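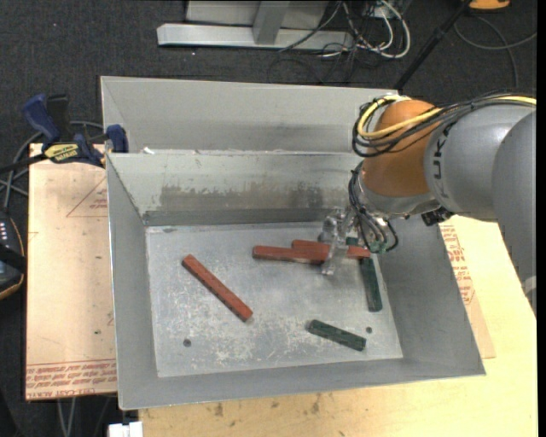

Securing a sheet metal bin to a wood benchtop — 17 replies, showing first 8

benchrat_ohio
Posted 27/06/2015

I have a large gray sheet metal bin that lives on a wood bench. Flat floor, sides flared outward, tall back. It holds long rectangular blocks, some red-orange and some dark green, that get dumped in and picked out all day. The bin creeps. Right now it is held with two blue clamps at the back left and there is cardboard under it.

Questions:
Are clamps acceptable long term, or should I bolt through the floor?
Does the cardboard help or hurt?
The floor is scuffed and has white marks all over. Repaint or leave it?

flangeandhem
Clamps are fine if you look at them now and then. Both on the same side is the weak point. The bin will pivot about that corner, and the front right will travel the most. Put one diagonally opposite before you drill anything.

Bolting a thin floor puts all the load on a small area of sheet. Without large washers it will dish around the bolt head and you will have a block rocking on it forever.

Pell_Tollard
Disagree on bolting. There are already two small holes in that floor, one near each front corner. Put a screw with a wide, low head through each into the benchtop and the thing is done. I have had an Irix parts tray held that way since December and it has not shifted. Clamps get knocked, then somebody tightens them half as much as before.

flangeandhem
A parts tray is a fraction of the size. And you don't know what those holes were for. If they are drains or alignment holes, a screw head in them is in the way.

benchrat_ohio
They came with the bin. It is second hand, from a Multton clearance lot, and the only number on the paperwork is 3,535, which could be a part number or a shelf location. I have never used the holes. I checked with a screw and the head stands above the floor by more than I would like. A block sliding flat across it would catch.

gasket_case
Countersinking thin sheet doesn't work, so dimple it instead. Punch and die set, draw the metal down around the hole, relieve the wood underneath to match. The head then sits flush. Takes longer to set up than to do.

On the cardboard: take it out. Corrugated crushes unevenly, and it crushes most where the clamps pull down. That relaxes the clamp load. You tighten, it crushes more. A thin rubber sheet gives you friction and stays the same thickness, more or less.

Pell_Tollard
Agree on the cardboard. Flattened cartons are what people use when they don't have a mat.

oldmitersaw
I'll defend the cardboard. It protects a softer wood top from the bottom edges of the bin, it costs nothing, and when it is worn you swap it. Rubber left under steel on bare wood for a couple of years leaves a black stain that sands out slowly. I run cardboard under everything and change it when it gets thin.

gasket_case
Stain is cosmetic. Creep is the complaint in the first post.

oldmitersaw
Then use the cardboard as the sacrificial layer and put cork at the clamp points. Cork does not stain.

flangeandhem
Cork at the clamps is reasonable. I would still want a stop. The front lip hangs over the edge of the table, so the simplest fix is a hardwood strip screwed to the front of the bench, tight behind the lip. The bin then can't move backward at all, and the clamps only have to deal with forward and sideways.

benchrat_ohio
I like the strip. No holes in the bin and I can take it off. There is enough lip for it.

quillback
On the floor finish. Leave it. I repainted one with Alexiou bench enamel and the blocks picked up gray on the corners for weeks. Bare scuffed metal is ugly but stable. If the marks bother you, a gray nonwoven pad and mineral spirits will take off whatever is transfer and leave whatever is a scratch.

Pell_Tollard
What about the smudged band across the middle of the back panel? Mine gets that too, at the height where blocks hit when they are tipped in.

quillback
Same treatment, or glue a strip of UHMW sheet there if the noise is a problem. Jilance sells it by the foot with adhesive backing. Degrease first or it peels at the ends.

benchrat_ohio
Noise is a problem. Ordered roughly 8 feet, which leaves spare for the taller panel behind it if that needs it.

Plan as it stands: hardwood strip behind the front lip, cork under both clamps, a third clamp on the right. Cardboard stays for now. No bolts.

Pell_Tollard
You will be bolting it by winter.

flangeandhem
Check the clamps after the first week — the cork will take a set and you will need another quarter turn.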